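Plidthorpe Library Reopens With Twice the Shelves and a Line Out the Door

10 October 2009

What a morning! The Plidthorpe town library opened its doors again at nine, and by a quarter past there were people all the way back to the bakery. The building had been closed since June, when the old roof finally came down and the new one started going up.

The children's room has moved to the sunny side, where the map cabinets used to be, and it now has its own story corner with low benches and a rug big enough for a whole kindergarten class. Upstairs, the local history shelves are out in the open for the first time (no more asking for the key!). You can pull down a bound volume of the old Plidthorpe paper and sit by the window with it as long as you like.

Head librarian Lieselotte Stüber spent most of the morning at the front desk signing people up for cards. "We gave out 26 before I got my coat off," she said. "I had a fellow in here who hadn't held a card since grade school, and he left with six books."

The summer reading drive kept going through the whole closure, out of the Biroveck Street school gym. Kids in town finished 2,126 books between them, well past last year's 1,894. The winner of the big drawing, a fourth grader, picked a stack of ocean books and a flashlight to read them by.

Donations are still welcome, especially large-print mysteries and anything on gardening. About 400 books came in over the summer and most are already on the shelves. Please bring them to the side door on Appiah Lane and leave the front steps clear for strollers.

The Saturday crafts table, the chess club and the evening Spanish group all start up again this month, and the sign-up sheets are by the stairs. Beginners are very welcome at all three. 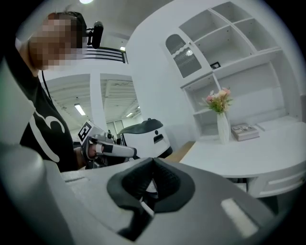
Hours and parking

The library is open nine to six, and until eight on book club nights. Parking behind the building is free for two hours. The book drop is back in its old spot by the bike rack.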